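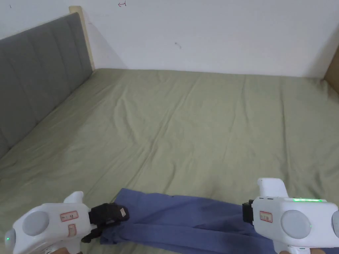

Blue garment laid out for folding on the bed in the furnished room.

Zorel Home Skills: progress report to the Sturnum Fund, period ending March

Prepared by Isla Wihongi

1. Where we are

The home skills sessions have now run for 9 weeks in the furnished room at Zeleke House. The work this period was laundry: sorting, folding on a bed, and putting away. We had planned to start on making beds as well, but folding took longer than expected and we moved bed making to the next period.

Attendance came to 143 places taken. Jarrah Bolger led the daytime sessions and Idun Løken the ones that start at 6 pm. The evening group is smaller but the same people tend to come back, so they are further on with the work.

2. The room

The bed is in use, with its grey upholstered headboard and a sage-green fitted sheet. We chose a bed over a table as the folding surface as most people who come to us have no table large enough at home. It does mean the surface is soft, and creases in the sheet make it harder to line up a hem. Idun now asks people to pull the sheet flat before they begin.

The white wall has a few small marks on it, including a red one. Corey Whitcombe has priced a single coat of paint and we will do it when the room is next free for a full day.

3. Folding

Trousers and tops are taught separately. Most people manage towels by their second session. Larger garments are slower, and the usual fault is starting before the item is spread out. Jarrah has written a one-page sheet with the steps in order, which is now pinned up in the corridor. A large-print copy is being made.

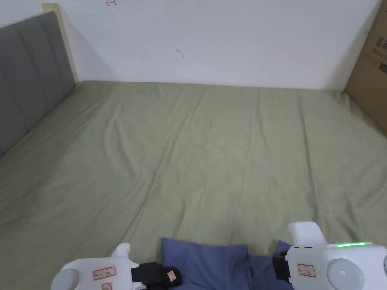
Blue cloth bunched at the near edge of the bed, with a large cardboard box against the wall.

Storage is still the weak point. We have no cupboard in the room, so clean items go back into bags at the end of each session and have to be sorted again at the start of the next. Alby Ormsby has asked Uris for a quote on shelving with doors.

4. Money

Spending for the period was £2,531, mostly session leaders' pay and bedding. Nothing has been spent from the repairs line. We would like to move the unspent part of it to storage and ask for your agreement to this.

5. Next period

Bed making starts with the evening group. We need four more fitted sheets and a second set of pillows. Corey will send the shelving quote on once it arrives, with measurements of the wall.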